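**Progress report to Soltel, second quarter**

The Panard mediation project now covers 22 villages, up from 14 in the last report. Two land disputes between families in Trukov were settled in April — both had kept children out of school. The written terms are held at the district office, and neither side has asked to reopen them.

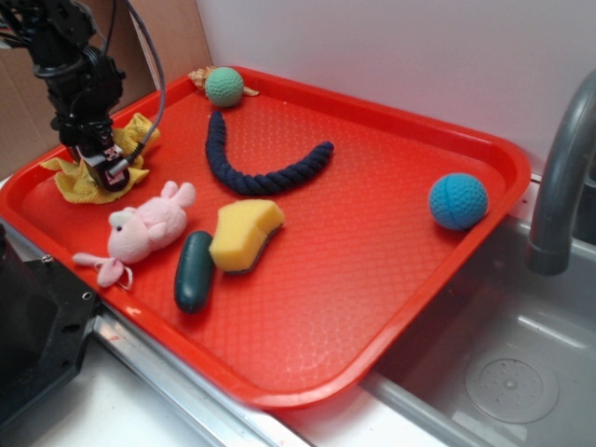 *Yellow cloth and pink plush toy on a red-orange tray.*

Return of displaced households is slower than planned. Of the 700 families on the register, 80 have moved back. Most of the others are waiting for the road and the well to be repaired.

Spending is within budget. We ask to move the unused travel money to well repair — the revised table is attached.

Þrastardóttir, field office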